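To: Textile Care and Labelling list
Subject: Re: Fibre content labels on small garments – comments wanted before December

Dear all,

Thank you to those members who have already replied. The original message is quoted again for the benefit of anyone who joined after it went out.

> The working group is revising section 4 of the guidance on fibre content
> and care labels. Members have asked whether underwear and socks should
> carry a sewn-in label, or whether print on the inside of the garment
> is enough. Kaewkla has suggested that print be allowed for all items
> sold in packs. Please send views to the list and not to the office.

Our position at Cumetti is that print should be allowed, subject to a wash test. Sewn-in labels are the most common subject of complaint from our customers, who find them scratchy and cut them out. Once that has been done the care advice is lost for good. 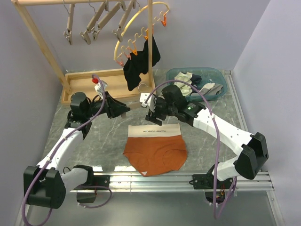 Riona Vasterby
Labelling and Standards Officer, Cumetti

The group should also settle what may appear on a waistband. At present the draft treats all wording there alike, whether it is a brand line or a slogan in small capitals. We would ask that decorative wording be left outside the guidance altogether, and that fibre content and washing symbols be kept inside the garment in one place.

On the wash test, we propose that print must remain readable after 16 washes. Riline has asked for a higher figure. We have no objection in principle, but smaller makers would need time to change their inks, and a period of five months seems fair.

We reviewed 3,026 customer letters before writing this reply. A summary can be sent to any member on request.

Lastly, the draft still refers to the old Skestent symbol chart in its second annex. That reference should be removed – the chart has been withdrawn and members can no longer obtain copies.

We would be grateful if these points could be placed before the group at its December meeting.

Yours faithfully,
Cumetti, Labelling and Standards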